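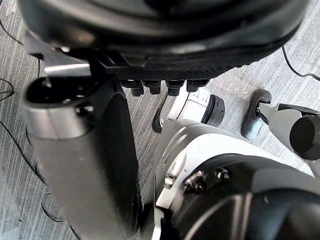 Workshop notebook, February, started 9.40

Continuing with the mask for the short film. Yesterday I wrote that the third silicone pull was good. I looked at it again this morning in daylight and I take back the word good. The left cheek has a seam that goes from the ear to under the jaw, and it will show in any close shot. Socorro Huamán says the director wants at least two close shots of the creature before the cellar part, so I can't hide it with a scarf as I did for the test.

For colleagues who come to this book late: the film is Etutgate, horror with some comedy, adapted from the small-press comic of the same name. We make the creature (in the comic it is only called the Lodger), two pairs of hands, and one head that must open. Everything else is done by the computer people at Zudoneo, and they have asked us for grey reference casts of all parts. I forgot this request once already, so I write it here in large thoughts if not in large letters.

About the seam. I think the fault is in the mould and the silicone is innocent. When I closed the two halves I tightened the bolts on the right side first, all of them, and only then the left. The halves did not sit flat. Next time: go across, one bolt left, one bolt right, a little each time, like with a car wheel. I know this rule since years and still I did it wrong because I was talking on the telephone.

11.15. Cleaned the mould edge with a wooden stick and soft cloth. Found a small crumb of old plaster in one of the keys, size of a lentil. So maybe it is the bolts and maybe it is the crumb. I have removed the crumb and will do the bolts correctly, and then I will never know which one it was. For the notebook this is bad method, but the shoot is close.

Colour test on the offcuts. The comic has the Lodger in a flat grey-green, with no shadow at all inside the face, only a black line. On paper this is very strong. On a real face, flat colour looks like a bath toy. I made three small patches:

First patch, base grey-green with nothing on top. Dead. Looks like putty.

Second patch, the same base, then thin red and blue speckle with a chopped brush, then a very thin yellow wash. Better, it looks like skin that was kept somewhere cold. From two metres the green is almost lost, however, and the readers of the comic will want their green.

Third patch, same as second but the yellow wash replaced by a green one, and the speckle stopped before the eye socket so the eye area stays clean. This is the nearest to the drawing. Socorro chose this one also without me telling her which one I liked. We go with the third.

The recipe is on the lid of the jar. Please do not wash the lid.

13.30. After lunch we spoke about the mouth. In the comic the Lodger's mouth is one straight line until page 23, and then it opens to the whole width of the head. The director wants this moment as a practical effect, and Zudoneo would only remove the cable afterwards. My first mechanism had the cable going out at the back of the neck, and the jaw opened with a small jump at the start. Socorro's idea is to let the weight of the jaw do the work: the cable holds it closed, and the puppeteer lets it go slowly. I tried it with string and a bag of sand in the jaw. It goes down very softly, much more frightening than mine. I am a little annoyed and very pleased.

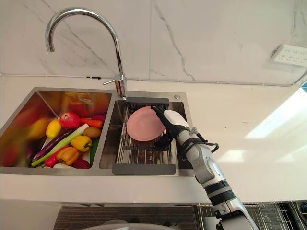 The problem with her version is the closing. For take after take somebody must pull the weight up again, and the lip silicone folds inside when it comes back. I put talc on the inner lip, it helped for four or five closings and then it folded again. Idea for tomorrow: a strip of thin power mesh glued inside the lip, free at the corners, so the lip has a memory of where it should go. If this is also bad we close it by hand between takes and we accept it.

Eyes. The pair from Flundine arrived, and the domes are clear with no bubbles. The iris is too brown for us. I can put a thin layer of transparent green over the back of the iris, but then I lose the guarantee that they change them if something cracks. I have written to them to ask if they have the same size in a lighter colour. Until the answer comes we test with the brown ones, and nobody glues anything, please.

Hair. I have punched 281 hairs in the left eyebrow. I counted because I must make the right one the same, and the drawing has them heavy and equal, like two moustaches. My punching needle is now bent and I continue with the spare one, so the angle is perhaps slightly different in the last part near the nose. I have looked at it with the lamp from the side and I believe it is acceptable. The actor will wear a hat in half of the scenes.

16.20. Budget note. For silicone, pigment and glue we have 1000 left, and the two pairs of hands are not yet poured. If the fourth pull of the head is good, this is enough. If it is not good, I must ask the production for more or make the second pair of hands in foam latex, only for wide shots. Socorro prefers to ask now, before it is urgent. She is probably right, I will write the message tonight and she will correct the tone.

The shoot in Tomar is confirmed for the cellar and the stairs. Cellars are humid, so the edges of the mask will want to lift. Bring the stronger adhesive and the remover, and also the small fan for between takes. The glue test on my arm from this morning is still holding, with a little redness on one side. I will check it before bed.

To do:
Close the mould, bolts across, pour the fourth pull before anything else.
Grey casts for Zudoneo (head, hands, lower jaw separately).
Mesh strip for the lip.
Right eyebrow, if my eyes permit.
Ask the director if the Lodger blinks. In the comic he never does, and the lids are one more week of work.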